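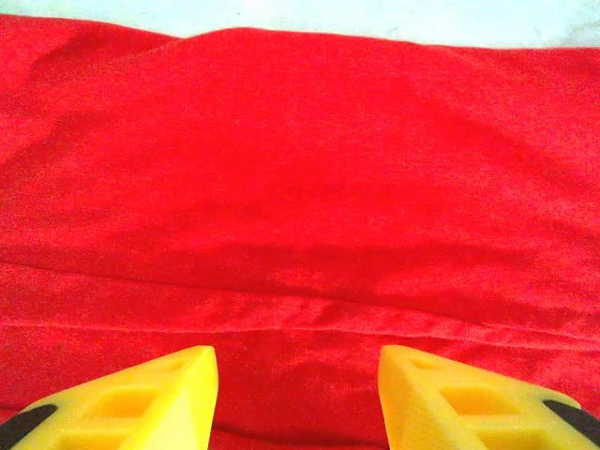 3 min read

Livance Cloth Folding Set, fault subset
Data card and known issues
Last revised 1 May 2026

Summary

The fault subset holds episodes from the Livance cloth folding work in which the gripper closed on more cloth than the task asked for, or on the table as well as the cloth. It is released separately from the main set so that nobody trains on it by accident. The main set has 1000 episodes. The fault subset has 42, all recorded at the Ilcombe bench with the wrist camera running.

The view at the top of this card is typical of the approach: yellow fingers open over the red cloth, tips just below the long fold that runs across it. The fold reads as two close parallel lines, which could be a hem or one layer lying on another. That ambiguity is the subject of this card.

What went wrong

The task is to take the top layer at a fold, lift it and lay it back. In the affected episodes the planner placed the grasp correctly in the plane of the table but set the closing height too low. The fingers then took both layers, and in the worst cases pressed into the table before closing.

Of the 42 episodes:

26 are double-layer grasps. The cloth lifts as a bundle and the fold is lost.
10 are table contacts. The downward force went over the limit and the arm stopped itself.
The remainder are slips, where the fingers closed and the cloth came free during the lift.

A table contact is treated as a safety matter even when nothing is damaged. The arm at Ilcombe is used with a person standing near enough to reset the cloth by hand, and a stop that depends on hitting something is not an acceptable first line of protection.

Cause

The height estimate comes from the wrist camera alone. On a single-coloured cloth with a brushed surface there is little for it to match between views. Low folds show up only as small changes in brightness, and the shaded band above a fold can be as dark as a true gap between layers. The estimator read the shading as depth and moved the surface down.

A second fault made the first one worse. The Camonwood motion layer has a floor height below which it should refuse any command. After a tool change the floor was still set for the previous, shorter fingers, so the check passed commands that it should have turned down. The check itself worked as written. The number in it was wrong.

We first put the trouble down to lighting and spent some time on lamps. Moving them changed which episodes failed but not the kind of failure.

Changes made

Floor height is now read from the tool file and cannot be typed in by hand.
After any change of fingers the arm must touch a gauge block at low speed before it will accept a task.
The approach slows once the tips are close to the estimated surface.
The force limit during approach is lower than the limit during lifting. Before, one value served for both.
If two height estimates taken from different wrist positions disagree, the grasp is abandoned and logged.

The last of these makes the system slower and it abandons some grasps that would have been fine. We have left it on.

Contents of each episode

Wrist camera frames, joint positions, gripper opening, commanded and measured height, force at the wrist, and a fault label. Labels were set by hand from the force trace and the frames together. Where the two gave different answers the force trace was preferred — the fingers often hide the point of contact.

Known gaps

Gripper opening is missing from the early slips. The logger wrote a constant value there, and it should be ignored.
Wrist force was not zeroed between some episodes. Use changes in force, not the absolute reading.
There is no overhead camera.
Double-layer grasps are labelled as such even if a third layer may have been caught. The frames do not settle it.

Use

Suitable for testing fault detectors, height estimators and stop logic. Not suitable for training a folding policy, and not a fair measure of how often faults occur, as the episodes were picked out for having failed. The Magaña split keeps all episodes from one cloth layout on the same side of the train and test line. Please keep to it when reporting results.

Open items

The height estimator itself has not been replaced. A version that uses the finger tips as a reference is planned for June. Until then the limits listed under Changes made should stay in place on any bench running this software, whatever cloth is in use.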